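Lodhi opens its simulated kitchen to visitors, with the results left in

Ramness, 20 December 2018

Lodhi, the buyers' group that tests household and catering equipment for its members, opened its doors at Ramness this month for a demonstration of robot arm software made by Prineo. Members were invited to watch the software try to clear and sort a kitchen worktop, and to ask the people who wrote it anything they liked. Places were limited to 40 and all of them were taken.

The kitchen exists only on a computer. Prineo's software, sold under the name Judel, was shown controlling a simulated arm in a simulated room, and Lodhi wishes to be plain about that at the top of this release. Earlier publicity for the event spoke of "a robot at work in a family kitchen". Lodhi did not write those words and has asked for them to be withdrawn.

"I have sat through a lot of robot demonstrations, and most were films with the dull parts cut out," said Shabnam Rajput, who leads equipment testing at Lodhi. "We asked for a live run, on a layout picked by us, with no restarts. Prineo agreed to that, and I give them credit for it. I am still a long way from telling a member to spend money."

The layouts mix food with small kitchen items on a marble worktop, some close to the edge, where a slip means something ends up on the floor. Lodhi's testers chose the items and their positions on the morning of the visit. Prineo's staff saw them when the visitors did.

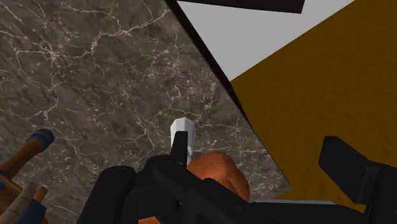
Each attempt was scored by two Lodhi testers sitting apart. An attempt counted as a success if the chosen item was picked up, moved to the agreed spot and let go without knocking anything else over. Items that were nudged along the counter until they happened to reach the right place did not count, a rule that led to some discussion with Prineo during the morning and stayed as it was.

Out of 100 attempts, 32 met the rule. Prineo has asked Lodhi to point out that the layouts were new to the software and that the company's own trials give a better figure. Lodhi has not seen the records of those trials. It has asked for them twice and will publish them alongside its own if they arrive.

Natalina Sartori, head of product at Prineo, said: "We would have liked a higher number, of course we would. The rule is strict and the testers were not kind to us with the placing of things. But this is what a crowded worktop is like, and we can learn more from a morning of this than from a month of tidy ones. We think Judel will be ready for trials on a real arm next year."

Lodhi takes no view on that date. It notes that the simulated room has even light and that every object in it has a shape and weight already known to the computer. Grease, steam, a damp cloth, a child reaching across for something: these were outside the test, and visitors were quick to say so. One asked whether the software could tell a ripe pear from a hard one before squeezing it. The answer was no, and Lodhi thanks Prineo for giving it in one word.

Several visitors who run small kitchens asked about speed. The attempts were shown at the pace the arm would move in life, at Lodhi's request, and a fair number of people had gone for coffee before the first session was over. Rajput's view is that slowness matters less than being sure. A helper that takes its time can be left to get on with it, she told the room, but one that gets it wrong twice in three goes has to be watched, and then a person might as well do the job.

The second session let visitors follow the arm from a wider view of the island.

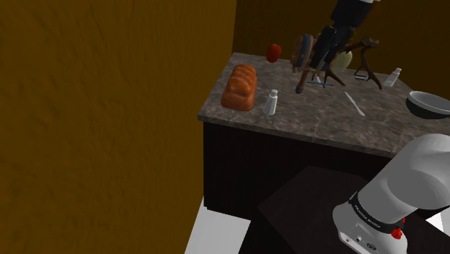
The simulated kitchen island at Ramness, with bread, an apple and two salt shakers among the items on the marble worktop.

Questions about price were put to Prineo in both sessions. The company said it was too early to give one. Lodhi's members were also told that Judel could "pay for itself", and asked over what period and against whose wages. No figures were offered, and Lodhi advises members to treat the claim as unsupported until there are some.

There were things to like. The controls shown to visitors were clear, the stop command worked each time a tester used it, and the Prineo team stayed until the last question had been dealt with. Lodhi would welcome the same openness from other makers, several of whom declined to take part in a live run under these terms.

Lodhi will repeat the test when Prineo has a real arm to show, using the same scoring rule and a fresh set of layouts. Until then it will not list Judel in its buying guide, in any category. Members who have been approached about advance orders are asked to send a copy of the offer to the equipment desk before signing or paying a deposit.

The full score sheets, including the 5 attempts on which the two testers first disagreed, can be read at the Ramness office during opening hours. Copies will be posted to members on request.

About Lodhi
Lodhi is a buyers' group owned by its members. It takes no advertising and no payment from makers whose goods it tests. Prineo paid its own travel costs for the visit and had no say in the wording of this release beyond the remarks given in its name.

Press contact: Shabnam Rajput, equipment testing, Lodhi, Ramness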